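The Litter Box Lessons

By Hedvig Nyberg

Dec 30, 2023

Sushil Dwivedi has a doctorate, a mortgage and a standing order for cat litter. He doesn't have a cat. What he has is a folding table at Baltemley, a small robotics outfit whose current ambition is to teach a machine the chore most likely to end a marriage.

The method is simple to explain and dull to do. A person steers the arm through the job, the computer records every joint and every picture, and then the person does it again. The learning system, which the team calls Dukamik, wants 2,000 of these examples before it will form an opinion.

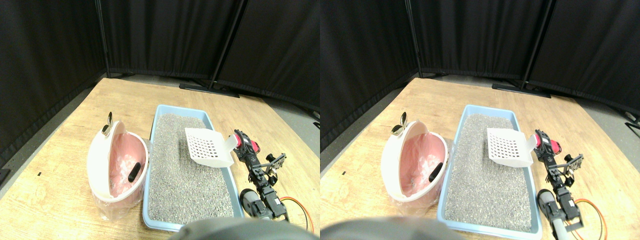

Steering takes a knack. Dwivedi does 20 runs at a sitting and then goes to look out a window. Britta Ruppert, who joined in October, is faster and knows it. "He scoops like he's defusing something," she told me.

Her runs were a problem at first. She has a habit of giving the scoop a little shake at the end, and Dukamik picked it up, then got carried away - one early version shook and shook and never made it to the bin. The fix was more examples, which is always the fix.

Bad runs are kept too, in their own folder, labeled by hand. Ruppert's labels include "missed," "missed again" and "why."

I was allowed to try. My first scoop went in at the angle of a shovel hitting a sidewalk. Dwivedi saved it without comment and typed something I couldn't see.

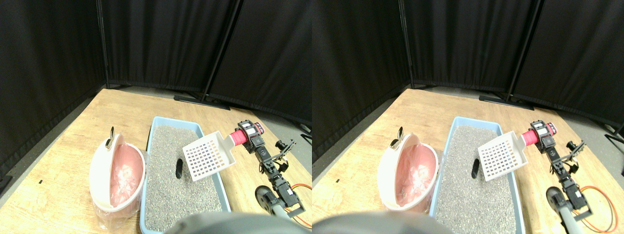

What the Machine Makes of It

Training runs overnight. By morning there is a new Dukamik, and somebody has to find out what it now believes about litter.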